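Plier et ranger les serviettes : vos questions, mes réponses

Depuis que j'ai publié mon petit article sur le linge de la salle de bains, je reçois toujours les mêmes questions (et j'adore ça !). Alors je regroupe tout ici, et j'ajoute au fur et à mesure.
Dernière mise à jour : 12 février 2019

Tu plies en deux ou en trois ?
En trois dans la longueur, puis en deux. Le pli rond vers l'extérieur, les bords cachés au fond de l'étagère. J'ai longtemps tout plié en quatre comme ma mère, et mes piles penchaient, c'était désolant. Pour les petites serviettes invités, je plie simplement en deux et encore en deux, ça suffit largement.

Il faut vraiment une grande table ?
Non ! Il faut une surface plate, dégagée au milieu, et c'est tout. Moi je pose le carré à plier bien à plat devant moi, les serviettes déjà faites sur le côté gauche et le panier au fond à droite. Une fois que chaque chose a sa place, les mains y vont toutes seules.

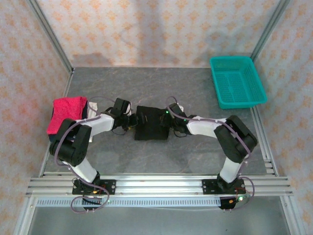

Si vous êtes gaucher, inversez, évidemment. Trevor Lapointe m'a écrit qu'il pliait sur son lit, pourquoi pas, mais sur un matelas mou je n'arrive jamais à lisser correctement. Une planche posée dessus et c'est réglé.

Tu tries par couleur ou par taille ?
Par taille d'abord, par couleur ensuite si j'ai le courage. Le rouge et le bleu marine, je les lave à part du blanc pendant les premiers lavages (j'ai eu ma période de serviettes roses, merci, j'ai donné). Une fois pliées, je mélange les couleurs sans état d'âme, je trouve même ça plus gai dans le placard.

Et le noir, tu en fais quoi ?
Les carrés noirs, chez moi, c'est pour le démaquillage et les mains pleines de terre. Je ne les empile pas avec les autres, ils vont directement dans le panier. Pliés si j'ai le temps, posés comme ils viennent sinon. Ils servent tous les jours, alors franchement, le pli parfait…

Quelle hauteur pour les piles ?
Je m'arrête à 5 grandes serviettes. Au-delà, il faut soulever la moitié du tas pour attraper celle du dessous et tout est à refaire. Je mets la plus épaisse en bas et je glisse celle qui vient d'être lavée dessous, comme ça elles tournent. 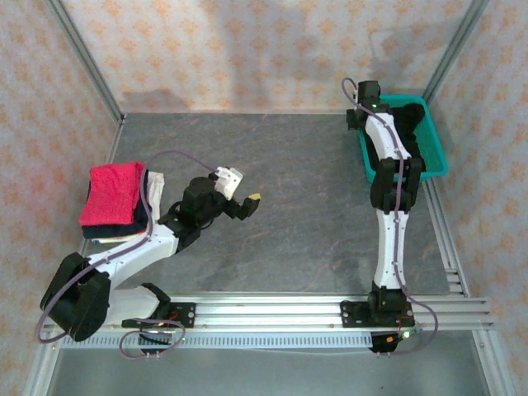 Si une serviette dépasse à l'arrière, ne dépliez pas tout ! Je tapote les côtés avec le plat de la main, je pousse doucement, et ça se remet presque droit. Presque, j'ai dit.

Panier en plastique ou en osier ?
Plastique, sans hésiter, pour une salle de bains. L'osier est plus joli mais il accroche les boucles de l'éponge. Halina Jabłońska, une lectrice, garde le sien en osier en le doublant d'une vieille taie d'oreiller, j'ai essayé et ça marche très bien.

Mes serviettes sont raides, je fais quoi ?
Moins de lessive, pas d'adoucissant, et un bon coup sec pour les secouer avant de les étendre. J'ajoute quelque 200 ml de vinaigre blanc dans le bac de rinçage, une fois de temps en temps. L'odeur s'en va au séchage, promis.

Combien de serviettes par personne ?
2 grandes chacun, plus celles des invités. J'en avais gardé 18 pour nous deux, dont certaines étaient devenues transparentes ! J'ai fait le tri en juin et les plus fatiguées sont devenues des chiffons pour le vélo.

Et les enfants, ils peuvent aider ?
Oui, avec les petits carrés. On met coin contre coin, on lisse, on recommence. Ce sera de travers et ce n'est pas grave du tout. Pour les draps de bain, attendez qu'ils aient les bras assez longs.

Une question qui n'est pas dans la liste ? Laissez-la en commentaire, je réponds le soir en général.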